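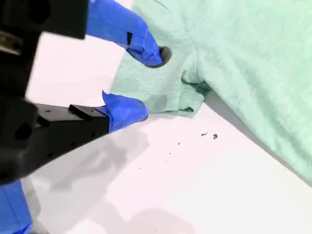

Yatsenko

4/9/22
Search tickets Go

Ticket 498: Pomside folding cell, sleeve grip slipping

Fault: fingertips lose the shirt hem during the lift. Logged 12 slips in 39 folds on the mint green T-shirt. Blue tape on the upper and lower fingers checked at the pinch point. Lower finger tape is bunched toward the top. Specks of debris on the white tabletop near the fingers.

Step 1. Lay the shirt flat, neckline to the far side. Send both arms to the sleeve grasp pose and hold. Compare tip height left to right. Both tips reach the outer edge of the sleeve at about the same height, so joint offsets were left alone. Clamps retorqued.

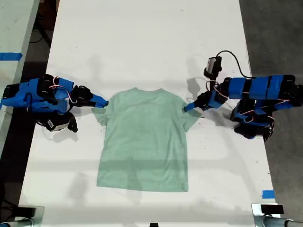

Step 2. Inspect the tips from the wrist view. Both have dark, fuzzy ends, and there is lint or similar on the white surface beside them. Pick the tips clean, wipe down the table, cut off the old tape and rewrap with no fold across the pad. Do not stretch the tape.

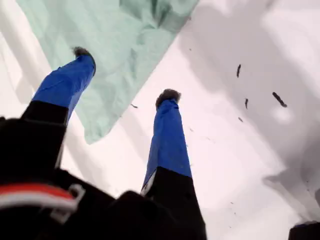 Step 3. Rerun the Stunimis grip check with the current limit at 354. If slips continue, swap the lower finger from the Sister cell and note it on this ticket.

Status: open, waiting on rerun

Related tickets
Sister: left wrist servo hums at rest
Pomside: table marker tape lifting
Stunimis: grip check stops early (March)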